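Sorting out the clothes before the move

July 17, 2023

The flat in Drenbridge is ours from the end of the month, so the clothes have to be dealt with before anything else. I started with the wardrobe because it holds the most and gets looked at the least.

My method is simple. Everything comes off its hanger and goes on the bed. I pick up one thing at a time, decide, fold it if it's staying and drop it in a bag if it's going. I don't try things on. If I haven't worn it since February then it needs a good reason to come with us.

The shirts took longest. I own far too many blue ones, mostly bought for the office at Civbridge, where I haven't worked for two years. I kept the ones with decent collars. The rest went in the charity bag along with a linen jacket I paid too much for and wore to one wedding.

Folding on a bed is not ideal. The surface gives, the sheet moves about and the sleeves never lie flat. A table would be better but ours was sold last week. What works for me is to do up the top button and one in the middle, turn the shirt on its front, bring both sides in and then fold the bottom up in two goes. Smooth it with your hand between folds.
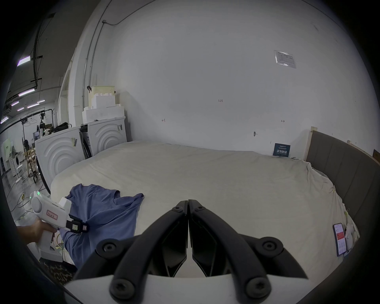
Trousers are easier. Fold them lengthways, then in three, and stand them on end in the box so you can see what you have. I used the Puketti boxes from the last move, which cost £27 for the set and have held up well apart from one lid.

Bedding is next. I'll leave that until the last few days, as we still need something to sleep on, and the spare sheets can go round the plates. The coats are going to the dry cleaner's next to Hoàng on Thursday and I'll pick them up on the way back from getting the keys. After that it's the kitchen, and I haven't opened the cupboard under the sink yet.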